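HomeEntertainmentMovies

Gullmont made me miss my stop, twice

10th April

I have a bad habit of watching movies on my phone on the train, and I know, I know, directors hate it. But I started Gullmont on a Tuesday-ish sort of evening when I was too tired to read, and I went two stations past mine before I noticed. Then I did the same thing the next night with the last half hour!

If you missed it in January (it played on hardly any screens near me), it's the new one from Riku Nishimura, the guy behind Claltaser, that odd submarine thriller I kept pushing on my friends. This one is smaller. A ferry pilot named Pacheco takes a winter job on an island with 60 residents and a radio station that plays the same song every night at 2. She wants to know who picks the song. That's the plot, pretty much, and I was hooked.

What I loved is how long Nishimura lets people stay quiet. There's a dinner with Himura, the old station engineer, where they pass the salt back and forth and you slowly get that he's been lying to her for weeks. I could have watched an hour of that dinner. The music is lovely too, mostly accordion, and I normally run from accordion.

It does sag. The subplot with the missing $2,000 never goes anywhere, and I still couldn't tell you which brother took it. And the storm, after all that build-up, looks like it was done on a lunch break.

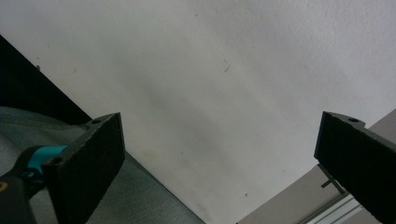
ENTERTAINMENT / WORTH STAYING UP FOR?

Yes, with a snack. It runs long, and the first 30 minutes ask for some patience, so don't put it on when you're already yawning. I'd watch it with someone who likes to argue, too. My sister thinks the final phone call is real and I think Pacheco dreamed it, and we've been texting each other evidence all week (hers is better, don't tell her). Claltaser is still my favorite of the two, but I'm already planning a second go at this one, on the couch this time.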